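Portes ouvertes chez Plerkton, ou comment j'ai passé une matinée à regarder un bras réfléchir

12 février 2026

J'avais promis à Ivone de l'accompagner aux portes ouvertes de Plerkton, sur la zone de Stomville. Elle y allait pour le travail, moi pour le buffet, qui se résumait à des madeleines sous plastique et à un thermos dont personne ne trouvait le bouton.

On nous a répartis par groupes de 12, avec badge et lunettes de protection par-dessus mes lunettes à moi. J'ai donc visité l'industrie du futur dans une légère buée. Notre guide, Joaquín Ulloa, avait une voix faite pour les cathédrales et un micro qui ne marchait pas, ce qui tombait bien.

Premier arrêt, un tapis roulant à l'arrêt. Deuxième arrêt, la cellule dont tout le monde parlait sur le parking : un bras, une grosse pince noire et un boîtier bleu garni d'un connecteur à petites broches métalliques. La démonstration devait durer 20 minutes. Un monsieur au premier rang a sorti un sandwich, je l'ai trouvé pessimiste.
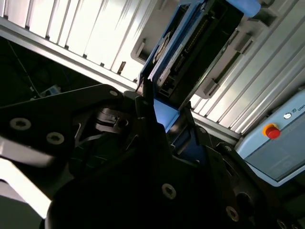 Joaquín nous a expliqué que le plus difficile, pour une machine, c'est d'approcher. Serrer, elle sait faire. Mais arriver au bon endroit, sous le bon angle, sans rien accrocher au passage, c'est une autre affaire. J'ai pensé à mes créneaux et je me suis tu.

Tadeo Toledo, l'intégrateur, se tenait près de l'arrêt d'urgence avec l'air détaché de celui qui n'en aura pas besoin. Je l'ai surveillé plus que le robot. Une dame a demandé combien de métiers ça allait supprimer, il a répondu en parlant du couple de serrage. Elle a reposé la question, il a reparlé du couple de serrage, avec un schéma cette fois.

Ivone, elle, a rempli trois pages de carnet et obtenu la carte de visite d'une certaine Catalina Olivares, chez Toluro. Moi, j'ai gagné un stylo. Il fuit.

Pour ceux que ça tente, ils recommencent à la fin du mois, inscription à l'accueil. Prenez vos lentilles et mangez avant.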